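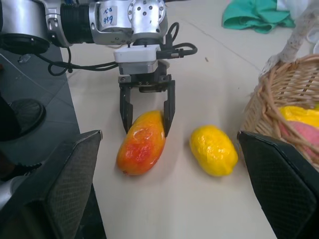
4. Sorting and Storing Whole Fruit

This section applies to whole, uncut fruit kept in the Adholm storage cabinet. Before loading a drawer, place the fruit on a clear, pale surface under good light, where blemishes are easier to see. Fruits of different kinds must be checked separately, even when they are laid out together. A mango with glossy skin shading from yellow-orange to deep red, for example, should not be judged by the same signs as a bright yellow lemon. Color alone does not show that a mango is ripe — press lightly near the stem and feel for a slight give.

4.1 Loading the drawers

1. Wash your hands and wipe the drawer liner with a damp cloth. Let the liner dry fully.
2. Remove any fruit that is split, leaking, or moldy.
3. Place firm mangoes in the upper drawer with the vent open. Leave a gap between them.
4. Place lemons in the lower drawer in a single layer.
5. Write the contents on the drawer card and close the drawer until it clicks.

Note: Check mangoes in the upper drawer each morning. Once ripe, they may be moved to the lower drawer, on the side away from the lemons.

Note: Do not wash fruit before storage. Rinse it under cool running water just before use.

CAUTION: Do not load more than 400 ounces of fruit in either drawer. Overloading can bend the runners.

CAUTION: Mango sap may irritate the skin. Wear gloves if you are sensitive to it.

4.2 Replacement parts

Drawer liners are supplied by Roddale under part number 1233. Vent covers are part number 1558. Send written orders to Auður Briem, Parts Desk, and include the cabinet serial number.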